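Fevdale – Bâtiment d'activités, rez-de-chaussée et étage
Fiche de contrôle périodique – sécurité incendie, électricité, circulations
Date de visite : 9 avril 2022
Contrôle effectué par : Abdelilah Mansour (Slaoui)
Accompagnant sur site : Leanne Mapplebeck
Surface contrôlée : 791 m²

Cotation : C = conforme ; NC = non conforme ; R = remarque sans mise en demeure ; SO = sans objet.

1. Accès et évacuation

1.1 Issues de secours déverrouillées pendant l'occupation – C
1.2 Largeur de passage maintenue sur toute la longueur du couloir nord – NC
Deux palettes filmées stockées contre la cloison, côté quai. Largeur restante insuffisante au droit du poteau. Retrait demandé le jour même. Point déjà relevé en novembre.
1.3 Barre antipanique, porte quai – R
Fonctionne, mais course dure en fin de poussée. Graissage et réglage de la gâche à prévoir.
1.4 Plan d'évacuation affiché à chaque niveau – NC
Le plan de l'étage ne tient pas compte de la cloison ajoutée devant l'escalier B. À refaire. Osvaldo Leone dispose du fichier source.
1.5 Point de rassemblement signalé – C

2. Éclairage de sécurité

2.1 Blocs autonomes, essai de passage sur batterie – R
4 blocs contrôlés au rez-de-chaussée, tous allumés à la coupure. Le bloc du local ménage s'éteint avant la fin de l'essai. Batterie à remplacer.
2.2 Registre des essais mensuels – NC
Les essais de l'hiver ne sont pas reportés. Brahim Abdel Rahman indique qu'ils ont été faits et notés sur feuille volante. Reporter au registre avec la date réelle, sans réécriture globale.

3. Sols et circulations intérieures

3.1 Revêtement des locaux, absence de relevé ou de décollement – R
Rez-de-chaussée : joint ouvert au seuil du local 3, bande adhésive provisoire en place. Une barre de seuil vissée est préférable – l'adhésif ne tient pas au passage des transpalettes.
3.2 Planéité au droit des portes coupe-feu – C
3.3 Sol des salles, aspect bois – C
Pas de défaut relevé en partie courante. Nettoyage à sec à maintenir.
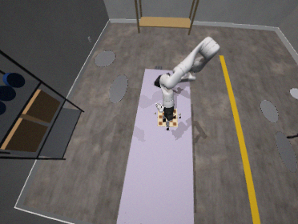
Salle à sol brun-gris d'aspect bois, table longue et bras blanc.

3.4 Nez de marche, escalier A – C
3.5 Nez de marche, escalier B – NC
Profil antidérapant absent sur la marche d'arrivée, vis encore en saillie. Vis déposées pendant la visite par L. Mapplebeck. Profil à reposer.

4. Installations électriques

4.1 Tableau général, accès dégagé – C
4.2 Repérage des départs – R
Étiquettes manuscrites à l'étage, dont deux illisibles. Le schéma fourni par Zatia est antérieur à l'ajout des prises de l'atelier.
4.3 Test des dispositifs différentiels par bouton – C
4.4 Rallonges et multiprises – NC
Une multiprise raccordée sur une autre dans le bureau d'accueil. Débranchée en présence de l'occupant. Prévoir une prise murale supplémentaire.
4.5 Chauffage d'appoint – SO

5. Moyens d'extinction

5.1 Extincteurs, présence et accrochage – C
5.2 Vérification annuelle à jour – R
Étiquette Hedeck lisible sur tous les appareils sauf celui de l'escalier B, dont la date est effacée. Vérification confirmée par le bon d'intervention, étiquette à refaire.
5.3 Robinet d'incendie, vanne et dévidoir – C

6. Mobilier et plans de travail

6.1 Stabilité des tables, pieds serrés – C
6.2 Bords et chants sans éclat – C
6.3 Charges admissibles affichées sur les rayonnages – NC
Rayonnage lourd du magasin : plaque manquante sur la travée du fond. La notice donne 4 000 kg par travée pour la configuration d'origine, mais une lisse a été déplacée depuis. Ne pas reprendre cette valeur sans avis du fabricant. Travée à décharger en attendant.
6.4 État de surface des plateaux – C
Nettoyage au chiffon humide, sans solvant. Signaler toute entaille au responsable de salle.
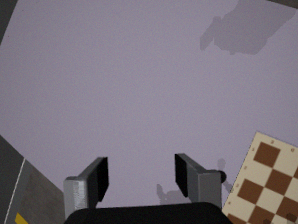
7. Ventilation et locaux techniques

7.1 Bouches d'extraction propres et non obturées – R
Sanitaires de l'étage : bouche encrassée, débit faible au toucher. Pas de mesure effectuée lors de cette visite.
7.2 Local technique fermé à clé – C
7.3 Absence de stockage dans le local technique – NC
Cartons d'archives au pied de la centrale. À évacuer à 100 %, y compris ceux posés sur l'armoire.

8. Suites à donner

Points 1.2, 4.4 et 7.3 : action immédiate de l'exploitant.
Points 1.4, 3.5 et 6.3 : devis ou avis à transmettre à Abdelkrim Badawi avant la prochaine visite.
Point 2.2 : copie des pages du registre à joindre à la présente fiche.
Les remarques cotées R sont à traiter dans le cadre de l'entretien courant.

Fiche remise à l'accompagnant en fin de visite. Pas d'observation contradictoire formulée.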